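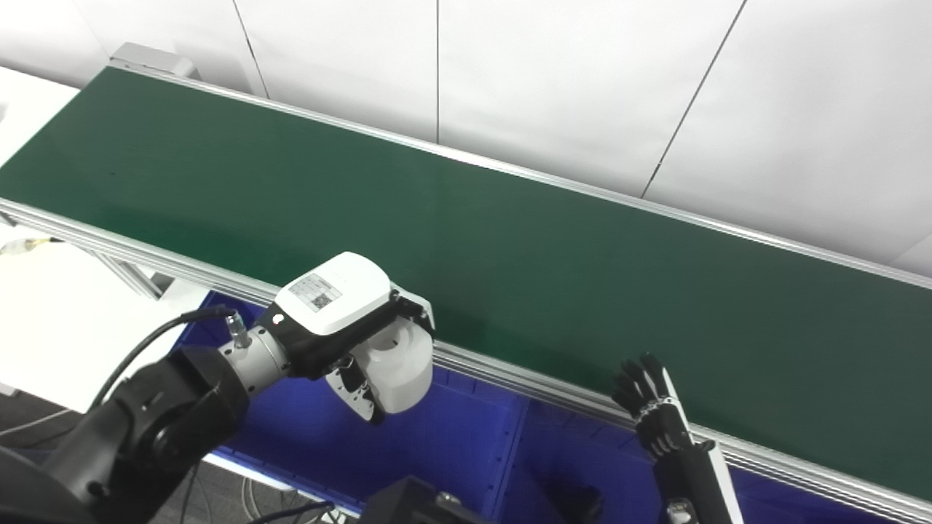

작업장에 컨베이어를 처음 들일 때 제일 많이 고민한 게 길이였어요. 짧으면 금방 아쉽고, 길면 방 하나를 다 잡아먹으니까요. 그래서 저희 Dimeo 벨트 컨베이어는 길이를 두 가지로만 만듭니다. 짧은 쪽은 188cm, 긴 쪽은 길이를 따로 상담해서 맞춰 드려요(방 도면을 보내 주시면 제가 직접 봅니다!).

벨트는 진한 초록색 무광이에요. 광이 나는 벨트도 써 봤는데 조명 아래서 번쩍거려서 작은 물건 고를 때 눈이 금방 피곤하더라고요. 초록색이 좀 옛날 공장 느낌 아니냐는 말도 듣지만, 흰 상자나 투명 봉투를 올려 놓으면 정말 잘 보입니다. 저는 이 색이 제일 좋아요. 먼지나 작은 얼룩은 물기를 꼭 짠 천으로 닦아 주세요. 알코올은 자주 쓰지 마시고요.

양쪽 레일은 은색 알루미늄입니다. 벽 쪽에 바짝 붙여 쓰는 분들이 많은데, 그래도 손 하나 들어갈 틈은 남겨 두시는 게 좋아요. 저는 처음에 욕심내서 딱 붙였다가 뒤로 넘어간 테이프를 꺼내느라 컨베이어를 통째로 옮겼답니다. 다리도 알루미늄이라 둘이서 들면 옮길 만하긴 한데, 두 번 하고 싶진 않네요.

밑에 공간이 남으니 플라스틱 통을 하나 두고 쓰셔도 좋아요. 저는 파란 통을 추천해요. 회색 바닥에서 눈에 확 띄어서 발로 찰 일이 적거든요. 통은 제품에 들어 있지 않고 따로 주문하셔야 합니다. 옆에 흰 작업대를 붙여서 포장까지 한자리에서 끝내는 배치도 꽤 편해요.

Osterau 매장에 전시품이 있고, Nikstead 창고에서 바로 출고합니다. 11월에는 주문이 몰려서 조금 늦을 수 있어요. 교체용 벨트는 품번 813, 끝단 커버는 품번 132로 찾으시면 됩니다. 예전 Slanina 모델을 쓰시는 분들은 벨트 폭이 달라서 호환이 안 되니 꼭 먼저 물어봐 주세요. 이 문의가 제일 많아요.

설치는 어렵지 않아요. 다리부터 세우고 수평 맞추고, 벨트 장력은 맨 마지막에 조절하세요. 벨트가 한쪽으로 쏠리면 끝단 나사를 반 바퀴씩만 돌리고 잠깐 돌려 보면서 맞추시면 됩니다. 성격 급한 저도 했으니 괜찮으실 거예요. 그래도 막히면 메일 주세요, 오후에는 거의 바로 답장합니다.

문의: Trinidad Saavedra, Dimeo 제품 담당 | © Dimeo | 맨 위로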